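Fleson Key review: a small hardware login key that mostly stays out of the way

I bought two Fleson Keys in January, one to carry and one to leave in a drawer as a spare. They replace the text message codes I had been using for email, banking and the password manager.

Setup took 20 minutes for the first three accounts. You plug the key in, open the security page of the account, pick "add a key" and press the button when it blinks.
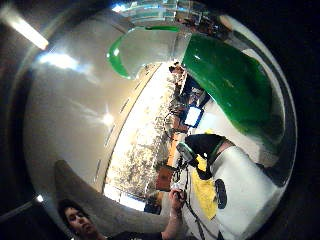

Registering the spare is the dull part. Every account has to be done twice, and the Fleson app gives you no list of which sites know which key. I ended up keeping my own list in a text file — 13 accounts so far.

Daily use is fine. The button needs a firm press, and on my laptop the key sticks out far enough that I take it out before moving. Tapping it on the phone works, though the spot is hard to find with a thick case on.

My bank doesn't support keys at all, so I still get codes by text there. Check your own bank before you buy.

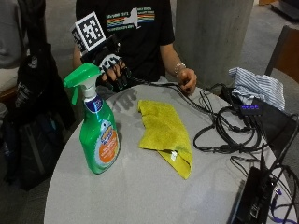
Compared with the Clallier

The Clallier costs less and has a better cap, but it has no tap option for phones. If you only log in from a desktop, get that one. I use my phone too much, so I'm keeping the Fleson.

Reviewed by Eoin Moriarty, June 2020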